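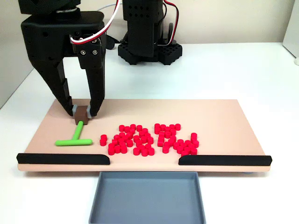 What to buy for a second bench

We love this little peg-sweeping bench at Sterkby, and the good news is that we can plan for another one! This README goes with the Gevasdale folder and covers what to order, what to borrow and what can wait.

Order first

2 arms, with grippers and power supplies
3 sets of gripper fingers (one fitted, the others in the drawer)
Spare fingertip pads, the grey rubbery kind
Cables, a bit longer than you think you need

Make or find in-house

Peach work board, with the two black rails along the front edge and a gap between them
Shallow grey tray to sit under the gap
Green T-shaped tool (print a couple, they're cheap and quick)
Red pegs and a brown cube

Can wait until July

A new table. Any flat white top is fine to start with, and Ticona has one we can use.

Budget notes

Put the arms on their own line in the Korunari sheet, so a change in price doesn't upset everything else. Allow some 29 working days for delivery and order the pads at the same time – postage on small parts really adds up!

Still open: who pays for the spare power supply.

Last updated Sat 16 June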